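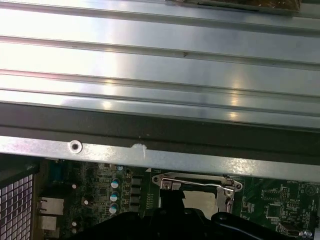

Cluvbridge Hunting and Outdoor Fair, April 2018

We got to the fairground when the gates opened and paid $2 to park. The main hall was mostly boots, packs and optics, so we went to the clothing tent first.

Zasatley had its new wool base layers on a rack by the entrance. Carla Hakim let us try the midweight top, size large. The sleeves are long enough to stay put when you draw a bow. It sells for $85 and the hood is not removable.

Two rows over, Cidon was showing a packable down jacket for glassing in the cold. It stuffs into its own chest pocket, though it took me several tries to get the zipper closed. The outer fabric is quiet. The pit zips are short and I would have liked them longer.

Bilal Najjar gave a talk on layering for late-season elk at noon. He spent most of it on gloves and socks, and people stayed afterward to ask about liners.

I bought a pair of Khondokar gaiters before we left. They come in two heights and I took the taller ones. The women's sizes had sold out, but the stand was taking orders for delivery in May.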